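Search the site Enter keyword or event Go

Speaker notes – session after the coffee break
Speaker: Hauwa Osagie, Skeltport

Open with thanks to the hosts at Plunier. Confirm that the clicker works before starting.

The subject of this talk is a grip fault on the small-parts sorting cell, recorded in May. No person was hurt. The incident was nonetheless classed as a safety matter, as a part left the cell and came to rest in the walkway.

The task is a simple one to describe. Earbuds are picked up singly and moved between a bin and coloured trays. In a run of 1764 picks, the controller reported a secure grip on 5 occasions when the fingers held nothing, or held the part by its edge. Three of these ended in a dropped part. Pause here for questions on the count.

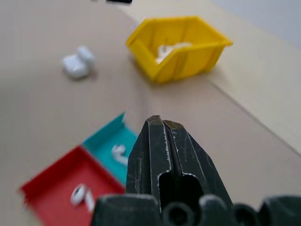

The grip check relied on finger position alone. When the fingers closed to within 2 mm, the software took this as a part held by the stem. Fingers closed on air gave almost the same reading. The arm then moved off at full speed – this was the step that caused the throw.

Faizal Sutanto will wish to add that the alarm did sound, but at the wrong panel. Allow him one minute.

Measures now in place: speed is halved until the grip has been checked a second time; the guard on the walkway side has been raised; finger pads are inspected at the start of each shift. The supplier, Tamuno, has been sent the full log and has yet to reply in writing.

Do not speculate on the Sindgate case if asked. It remains under review.

Comments (3)

Alfredo Tolentino: Was motor current logged as well as position? We found it a better guide.

Uchenna Edet: Please could the revised start-of-shift sheet be shared?

Chidubem Lawal: I should like to know who signed off the 2 mm limit.

Contact the events office | Copyright Skeltport | Back to top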